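Menlow Tall Bottle Cabinet, a long-term review
Posted by Despina Softić
April 2026
Filed under: Kitchen and dining

I should start by saying that I didn't set out to buy a cabinet. I set out to buy a tray. For years our bottles have lived on the end of the kitchen counter, the olive oil next to the vinegar next to the syrups my aunt sends, with anything too tall for a cupboard shoved to the back by the toaster, and I thought a nice tray would make the whole lot look as if I had meant it. Then I went into the Nikolaidis showroom in Bumthorpe to look at trays and came out having ordered the Menlow, so you can see how that went.

It is a narrow cabinet, meant to stand against a wall or at the end of a run of units, with an open front on the upper two shelves and a door on the lower part. I paid $226 for it with delivery, in the oak color. They also do it in white and in a green that I liked very much in the catalog and not at all in person. It arrived in August, so I've lived with it through a whole holiday season, a birthday party and one leaking bottle of soy sauce, and I feel I know it pretty well by now.

Putting it together took me an afternoon, with a long break for lunch. The instructions are all drawings and most of them are good drawings, but step nine shows the back panel the wrong way around, and if you follow it faithfully (I did!) you end up with the raw side facing into your kitchen. Take a good look at the panel before you slide it in. The screws are decent, the shelf pins are metal and fit snugly, and the little wrench that comes in the bag is as horrible as those little wrenches always are. Use your own if you have one.

Now for the shelves, which are really the reason to buy this over anything else in the price range. The top one gives you 13 inches of clear height, and I can't tell you how happy that makes me. Every cupboard I've ever owned was built by someone who believed bottles stop at the height of a cereal box. I had been laying the tall ones on their sides, and anybody who has opened a door to find vinegar running down the inside of it will know how that ends. In the Menlow they stand up straight and you can pull one out without tipping it toward you first, and you can read what it is before you touch it. I didn't think I would care about that last part, but I do. So many tall bottles have a dark top and a label that starts well down the body, and on a short shelf with a lip at the front, the label is exactly the part that gets hidden. The lip on this one is low, just enough to stop a slide, and a bottle with a black upper part and a pale gray label looks rather handsome standing behind it. 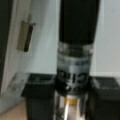 Vesna Krasniqi wrote in after my first-impressions post to say that she has the same cabinet and finds the lip too low for her liking, especially on the top shelf, where she keeps her heaviest bottles and worries each time the dog goes thundering past. She has stuck a strip of cork along the inside edge and says it has made all the difference. I tried her cork idea on one shelf and I have to admit it's a good one. The bottles don't clink anymore when I close the door below, and it wipes clean. I still prefer the look without it, so the other shelf stays bare, and my husband thinks this is ridiculous.

The middle shelf is shorter, and adjustable, though only in fairly big jumps. I would have loved a few more holes. As it is, I can either fit medium bottles with a lot of air above them or small ones with hardly any, and I've settled on the air. The depth is good, two rows of slim bottles or one row of fat ones. If you're the kind of person who keeps square bottles, and some of those gin ones are very square, measure before you order, for they eat up the space faster than you'd expect.

Behind the door you get one plain space with a removable divider. It's the least thought-out part of the whole cabinet. The divider wobbles. It has wobbled since the first day, and I've wedged it with a folded bit of cardboard, and it now wobbles a little less. We keep vinegar in there and the big can of oil we refill from, and it's fine for that. Costel Karagiannis, in the comments on that same post, suggested taking the divider out altogether and standing a wire basket in its place, and I may well do that when I next have a free morning.

What else? The finish has held up nicely. Oil drips wipe off with a warm cloth and a drop of dish soap. The soy sauce was a different story, as it sat overnight, and there's a faint ring on the middle shelf that I have covered with a bottle of maple syrup. The door magnet is strong without being a nuisance. The feet adjust, and thank goodness, as our floor slopes toward the back door.

I did also look at the Kurach, the one with glass sides, and it's a beautiful thing. It costs a good deal more, though, and its tallest shelf was too low for the very bottles I was trying to house, so I left it in the showroom with some regret.

Would I buy the Menlow again? Yes, and I'd buy the same color. I'd put the back panel in properly the first time and get the cork while I was at it. The tray, by the way, I bought in the end too. It holds the salt and pepper.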